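Home Manuals Telescopes Mounts Downloads Contact

Search manuals... Go

Section 3: Aligning the Custa 139 mount

Do this after the tripod is level and the tube is balanced. The mount needs a clear view of at least half the sky.

1. Turn the latitude knob until the pointer matches your latitude on the side scale. Tighten the lock by hand.

2. Point the north leg toward Polaris. A compass will get you close, but keep it away from the motor housing.

3. Fit the low-power eyepiece and switch on the hand controller. Enter your time zone and local time. For an evening session in November, check that daylight saving is set to OFF.
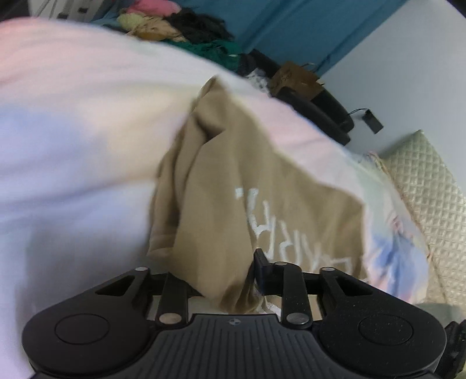
Jellcombe Astronomy Club, Equipment Loan Section

4. Select ALIGN, then TWO STAR. The controller offers a list of bright stars. Choose two that are well apart and on the same side of the meridian.

5. Center the first star with the arrow keys and press ENTER. Repeat for the second star.

6. If the display shows code 603, the stars were too close together or one was misidentified. Go back to step 4.

Note: Planets are not in the alignment list. Saturn and Jupiter can be selected from the SOLAR SYSTEM menu once alignment is complete.

Caution: Never aim the tube or the finder at the Sun without a full-aperture solar filter. Keep the finder capped during the day.

Caution: Do not slew with the clutches loose. Stop the motors before changing the counterweight.

The mount holds its alignment until power is removed. To keep it between sessions, select PARK before switching off and do not move the tripod.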